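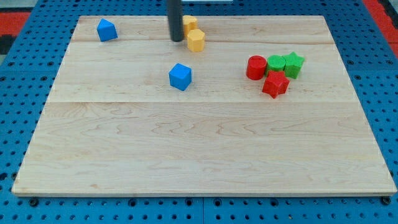 **Can a robot arm put away my kid's blocks yet?**

Posted by Roya Tabrizi, 2020-12-16

My brother-in-law swears the Pasgate arm will sort toys by color if you give it a clear board. They want $3000 for it. I have a four-year-old and a floor full of stars, cubes and cylinders. Has anyone seen one do this outside a sales video?

**Miltier88**

Seen one, wasn't impressed. Short pieces spread out on a flat board are the easy case. Push a few stars up against each other and watch it think. Ours at the shop took 174 seconds to clear 13 parts, and I had to reach in twice. Now picture that on carpet - with a sock on top.

Ask them for a demo with your blocks, dumped from your bin. If they say no, you have your answer.

**gu_nonel**

just buy a bin with a lid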